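Montag, 7. Dezember 2020

Heute Nahtplatz gemacht, also den hellen Tisch hinten. Eigentlich wollte ich nur schnell nachsehen, ob noch genug Faden da ist, und dann bin ich natürlich doch den halben Vormittag am Besteck hängen geblieben (wie immer, wenn ich allein anfange und der Kaffee noch voll ist). Im November hatten wir ja nach jedem Übungstag dieselbe Sucherei: Schere in der falschen Schublade, Sonde irgendwo zwischen den Tupfern, Skalpellgriffe in der Kiste mit den Stiften. Das Mäppchen war dafür gedacht, das zu beenden, aber die Sachen sind beim Tragen immer in eine Ecke gerutscht und lagen dann als Haufen vor dem Reißverschluss.

Jetzt also mit Klebeband. Klarsichtband quer drüber, und gut. Schön sieht es nicht aus, das Band hat Falten geworfen, aber die Reihenfolge liegt fest: Skalpellgriff, Sonde, gerade spitze Schere, dann das lange schmale Ding, für das jeder hier einen anderen Namen hat, und ganz rechts der zweite Skalpellgriff.
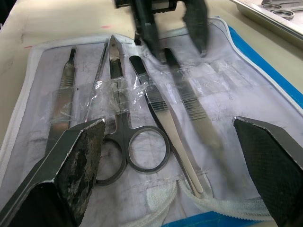 Beim Band habe ich erst das von Gemo genommen, das reißt leider in alle Richtungen, nur nicht gerade. Dann das von Bunting aus dem Büroschrank, das geht besser. Merken: vor dem Abziehen die Enden umknicken, sonst pult man ewig mit dem Fingernagel daran herum! Und auf dem weißen Stoff bleiben graue Flecken, egal was man macht. Ich habe es mit Seifenwasser an einer Stelle probiert, bringt wenig, lasse ich jetzt so. Auf die Dauer hätte ich gern richtige Gummischlaufen zum Einstecken. Wodeck hat so etwas im Katalog, Packung zu 100 Stück, da könnten wir gleich alle Mäppchen umrüsten. Ist im Bestellbuch unter Nummer 112 eingetragen, bitte nicht doppelt bestellen.

Danach Tisch abgewischt und den Platz so aufgebaut, wie ich ihn für die nächste Runde haben möchte. Übungspad nach links, Stahlschale in die Mitte, Tuch mit dem blauen Rand davor. Die Pinzette kommt in die Schale und bleibt da auch, wenn man sie gerade nicht braucht - beim letzten Mal lag sie am Ende unter dem Tuch und ich habe mich dumm gesucht. Das weiße Pad hat schon einiges mitgemacht, für einfache Einzelknopfnähte tut es das aber noch. Ich würde damit ruhig weiterarbeiten und das neue von Nukia zulassen, bis wir bei den fortlaufenden Nähten sind.

Womit ich noch nicht zufrieden bin, ist der Abstand zwischen Pad und Schale. Stehen sie zu eng, stößt man mit dem Instrument an den Schalenrand, und stehen sie zu weit auseinander, zieht man den Faden jedes Mal über den halben Tisch. Für morgen mal 9 cm, dann sehen wir weiter. Vielleicht Markierungen auf die Platte kleben, Band ist ja jetzt reichlich da.

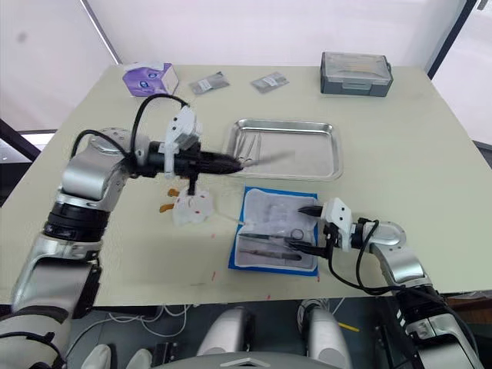
Sorin Roman meint dazu, 9 cm seien zu knapp, sobald jemand mit links arbeitet, und er würde die Schale lieber ein Stück nach hinten rücken und das Tuch dafür näher ans Pad holen. Außerdem solle bitte endlich jemand festlegen, ob das Tuch nach jeder Übung gewechselt wird oder erst am Ende des Tages, er habe beides schon gehört.

Gut, das mit links hatte ich nicht bedacht. Probieren wir morgen beide Varianten, je zwei Durchgänge, und ich schreibe die Abstände hier rein. Tuch: am Ende des Tages, außer es ist sichtbar schmutzig.

Noch offen:
Fadenvorrat zählen (deswegen war ich ja eigentlich hier ...)
Diệp Lã wegen der Nadelhalter fragen
Reißverschluss am Mäppchen mit etwas Wachs gängig machen
Bestellung Wodeck bis Freitag raus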